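Visit report: Prikthorpe narrow-fabric mill, April

Prikthorpe makes woven tape, binding and ribbed trim on needle looms and older shuttle looms. The mill opens its floor to trade visitors in April, in small groups. Our group went in at 10 in the morning. Anisa Purba from the mill's technical office led the tour, and Azlan Tambunan took over for dyeing and finishing.

Yarn store

Cotton and polyester arrive on cones and are held in the store until they reach room conditions. The cotton side is humidified. Purba gave the reason as end breaks: dry cotton sheds fiber at the reed, the fiber packs into the dents, and the warp starts to chafe. Polyester is kept on the opposite wall without humidification. Lots are never mixed within a warp, even when the shade card says they match. Part cones go back to the store with a tag showing lot, supplier and remaining weight.

Warping

Warps for the wider tapes are wound on a sectional warper. The widest cloth currently in production, a furnishing webbing sold under the name Hulik, carries 2,072 ends. Creel tension is set with disc tensioners and checked by hand gauge at the front, middle and back of the creel. I asked whether the back positions run tighter, as they do on our own equipment. They do, and the mill compensates with lighter discs on the rear posts. The settings are written on a card clipped to the creel and copied into the job sheet.

Beams are stored on a rack beside the warper, flange to flange, with a paper wrap over the yarn. One beam had been pulled for rewinding after crossed ends were found near the selvage.

Weaving

The weaving room has 37 looms, most of them needle looms from the supplier Sumampouw. Noise is high and hearing protection is required past the yellow door. Conversation was not practical inside, so Purba briefed us in the corridor first.

The ribbed trims were the part of the visit I had come for. A warp rib is formed by putting several picks into the same shed, so that the warp floats over a thicker bundle of weft. Prikthorpe does this with a doubled weft yarn and two picks per shed, which gives a round rib with a clear groove between. Using one heavy weft instead gives a flatter rib and a stiffer tape. Both versions are in the range. The stiffer one goes to bag makers and the rounder one to upholsterers. 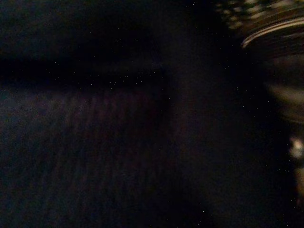
Rib spacing is held by the take-up roller. If the roller covering wears, the tape slips slightly under load and the ribs bunch, then open again. The fault is hard to find on a light shade under flat overhead lighting and much easier with a lamp set low to one side. The mill checks spacing against a steel rule at the start of each roll and again after any stop longer than a tea break. Roller coverings are replaced on a schedule, with the date chalked on the loom frame.

Selvage quality on the needle looms was good. The knitted edge is locked with a separate catch thread, and a broken catch thread stops the loom. On the shuttle looms the edge is a true woven selvage on both sides. Customers for hat bands still ask for it and pay for the slower running.

Dyeing and finishing

Tape is dyed continuously: pad, fix, wash, dry over heated cans. Tambunan described dark shades as the main source of rework, navy in particular. Ribbed tape picks up more liquor in the grooves than on the crowns, and if pad pressure is low the grooves dry darker. His remedy is a slower pass with a second nip. The wash boxes run counterflow and the last box is tested for color by dipping white cloth.

Drying tension matters as much as pad pressure. Pulled too hard over the cans, a rib flattens and does not recover. The mill accepts a longer drying time on the upholstery grade for that reason.

Inspection

Every roll is run over a lit table. Ningsih Ginting, who heads inspection, grades faults as minor or major and flags majors with a colored thread at the edge. Rolls with more than 20 flags are cut down to short lengths and sold as seconds. Fault records are entered in a system called Zetbridge, which also prints the roll label. Ginting would like loom number to appear on the label and at present it does not.

Points to follow up

Purba will send the disc weights used on the rear creel posts.

We should try the low side lamp at our own inspection table before ordering new fittings.

Ask for sample lengths of both rib constructions in undyed cotton, for abrasion testing.

Parking is behind the boiler house. Closed shoes are required, and visitors' bags stay in the lockers at reception.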